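Speaker notes, the secondhand furniture talk (long version)

Start when the door closes. Water on the left. Don't touch the clicker until the second page.

Opening: OK, so, hi everybody. I want to talk about sofas tonight, and mostly about what happens to a sofa between the day you stop liking it and the day it leaves your house. In my case that gap was four years. Show of hands, who has a piece of furniture at home they'd give away if somebody would just come and carry it? (Wait. It's always most of the room.)

The Viso story. I bought a Viso two-seater for 565 dollars, and I loved it for one winter. Then I moved to the third floor on Plorelon Street, and it would not go around the landing. We tried it upright, we tried it upside down, we took the feet off. It lived in the downstairs hall for a week and my neighbors were very nice about it, until they weren't. PAUSE for the laugh, and if there isn't one just keep going.

Point one is measuring. Measure the door, the landing and the elevator, and then measure the diagonal of the sofa (people always forget the diagonal!). Draw it on the flip chart. Big rectangle, line corner to corner. Last time I drew it too small and the back row complained.

Point two is covers. I went through the listings on Tsegaye, which is the resale site everybody in my town uses, and in October I read 439 sofa ads. Yes, all of them, I was home with a cold. The ones that sold fast had covers you could take off and wash. Fabric type hardly mattered. I saw velvet go in an afternoon and a really handsome linen one sit there for weeks at 100 dollars with "small stain, see photo."

Skip this bit if we're running late: the difference between foam and feather filling. If somebody asks, foam keeps its shape, feather needs plumping every single day, and I'm lazy, so guess which one I own.

Point three, getting it out of the house. Undbridge will pick up from upstairs, but you have to book the stairs separately, and I found that out with two guys standing in my kitchen. Read the form all the way down. Tip in cash.

Money slide. What I've spent on sofas in my adult life, minus what I got back selling them, is 1,491 dollars. Let that one sit on the screen a second. My sister's total is lower and she has never owned an ugly sofa, so feel free to ask her instead.

Then questions. Somebody will ask about bedbugs. Say flashlight, seams, underside, and walk away if the seller gets weird about you looking. Leave the last slide up while people get their coats. 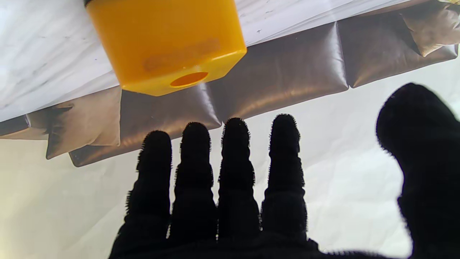
If there's time after questions, do the leg swap. Most screw-in legs come off by hand, and a taller set makes an old sofa much easier to get up from. Take the old leg to the store with you so you can match the thread. Flyers are in the blue folder, and the flip chart has to go back to the front desk before nine.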